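The shoeboxes, and what I've been doing with them

Tuesday, December 22, 2020

I said back in September that I would write something about the negatives, and then of course I didn't, and several of you have been kind enough to ask, so I've made a pot of tea and shut the door and I'm going to try to get it all down before the mince pies need taking out.

For anyone new, the negatives belonged to Gebremedhin Negussie, who ran the portrait studio on Dovent Road for most of my childhood and a good while before it. If you grew up in Wikemwood you were almost certainly photographed by him at least once, probably in a collar that scratched. He did christenings, weddings, passports, the school football team, the chapel outing. He also, and this is the part that got me started, went out on his half day with a second camera and photographed whatever he liked, and hardly anyone saw those pictures while he was alive. His daughter married into the Gebretsadik family, who had the grocer's two doors along, and it was in the dry room above that shop that the boxes sat all those years.

There are 30 boxes. The family let me bring them home six at a time, in the back of my sister's car with a blanket over them (I drove like a vicar). We think there are 2,000 negatives altogether, going by his ledger, which is a lovely thing in its own right, a long green book with every job entered in pencil and the price at the end of the line. The studio work is all there, neat as you please. The half-day pictures just say "own", and then a place, and sometimes a word or two about the weather.

I've scanned 278 so far. I know that doesn't sound like much for a whole autumn! But I'm slow, and I stop and look at them, and then I ring somebody up to ask whether that was the bakery or the wool shop on the corner, and there goes the afternoon.

What I wasn't ready for was how good the "own" ones are. I had thought I was doing a bit of local history, the kind of thing you put in a ring binder for the library, and then up on the screen came the bus queue outside Lurnau Mill in the rain, eleven or twelve women with their heads all tipped the same way, and one girl at the end looking straight at him with such a cross face. I sat there with my hand over my mouth. He must have been standing practically in the road. There's another from what I think is the same afternoon, taken through the window of the bus, of a man asleep with his hat on his knee, and the light coming off the wet street on to the underside of his chin. You couldn't arrange it if you tried for a week.

I've been going back and forth about the mill pictures with Obsa Teshome, who taught me to print years ago and has never quite stopped teaching me. Obsa's feeling is that Mr Negussie knew exactly what he was doing, and that you can tell from the frames he didn't take. When he shot a strip of the canteen or the gates there's very little wandering about. He waits, takes two, perhaps three, and moves on. I had put it down to thrift, film costing what it did, and I still think there's some of that in it, but I've started seeing the waiting now and I can't unsee it.

We disagree about the dust. I like to clean a scan up until it looks the way I imagine the print would have looked, and Obsa would leave every scratch where it fell, on the grounds that the negative has had a life too. We've had this conversation on the telephone so many times that we could swap parts. For the moment I'm keeping both, an untouched file and a tidied one, and I've had to buy another hard drive to do it.

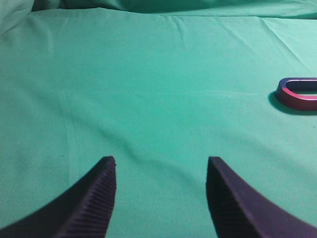

The other thing that takes up my time is working out who everybody is. The studio sitters are easy enough, thanks to the ledger, but the people in the street have no names at all, and I do mind about that. Some of them must have grandchildren within a mile of this house. I printed a dozen small ones on ordinary paper and left them on the counter at Gebretsadik's with a pencil on a string, and when I went back on the Friday there were names on four of them, in three different hands, and on the back of the canteen picture somebody had written "that's our Jean and she hated that apron". I was so pleased I bought far too much cheese.

The cross girl in the bus queue hasn't been named yet. If she's still with us she'd be in her eighties, I should think. I've got it into my head that she'd be tickled to see it, but she may well not be, and I've been chewing over what I'd do if she rang up and asked me to put it away. Put it away, I suppose. He never asked her, and neither have I. It's an odd feeling, getting so fond of strangers' faces without so much as a by-your-leave.

People keep asking whether there'll be an exhibition. I'd dearly love one, but the hall is shut for now like everything else, and the family would like to see the lot before anything goes on a wall, which seems fair to me. His daughter wants the wedding pictures given as much room as the street ones. I'll admit I was a bit snooty about that to begin with. Then I did a box of nothing but weddings, one after another, all on the same chapel steps, and by the end of it I'd quite come round – the steps get more worn, the hats get smaller, and the same little boy turns up as a page and then, much later, as a groom.

I'll do box seven after Christmas. The ledger has it down as "own, river, hard frost", so I've been saving it. If you were ever photographed on Dovent Road and you've got the print in a drawer somewhere, do please write and tell me what's on the back of it. My address is where it always was.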